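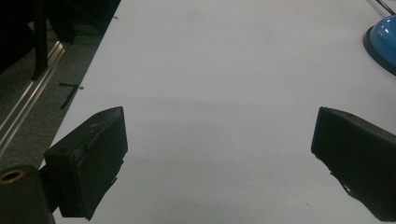
The big white table, with the grey carpet alongside.

I have been wanting to write about this table for ages! It's the best thing in the room by a mile, and I say that as someone who has spent most of her working life at narrow desks with a drawer that bangs your knees.

Look at all that surface. I got properly excited the first time I laid a whole sewing pattern out on it without folding a single piece. At home I do my cutting out on the kitchen floor, moving the cat every few minutes (she always picks the sleeve), so having somewhere to spread things out at standing height still feels like a treat.

The pale top is what I love most. Pins show up, snipped threads show up, and so does every crumb of the shortbread I'm not supposed to be eating over fabric. It also shows every speck and pen dot, and there are a few on there now. I've tried three ways of getting ink off so far:

A damp cloth with a drop of washing-up liquid, which shifts pencil and most biro if you catch it the same day.

A bit of bicarb made into a paste – slow, but very satisfying, and it lifted an old tea ring I'd given up on.

Nail varnish remover, which Muchen Bai talked me out of before I'd got the lid off. She once turned a shiny tray cloudy with it and I believe her completely.

So bicarb it is, with a soft cloth and small circles. Then I wipe it down with plain water and dry it with an old tea towel, otherwise you get smears that only appear when the sun comes round.

The light changes a lot across the top, too. Some parts look nearly white and others a soft grey, and I've learned to turn my fabric round before deciding whether two blues match. I got that wrong in June with a Skinner lining I'd been saving, and the pocket has annoyed me ever since.

The carpet deserves a kind word as well. Grey isn't a colour I'd ever choose, but it's lovely and quiet underfoot and it hides the fluff between hoovers. Pins do vanish into it, mind you, so I go along the edge of the table with a magnet before I take my shoes off.

Next job is a coat for Pirmin Gasser, who is very tall and has asked for deep pockets. The back piece alone is 187 centimetres long with the hem allowance, and I can't wait to see it laid out flat. I've got the wool already, a dark mossy green, and it's getting its steam press this weekend – photos of the cutting out to follow!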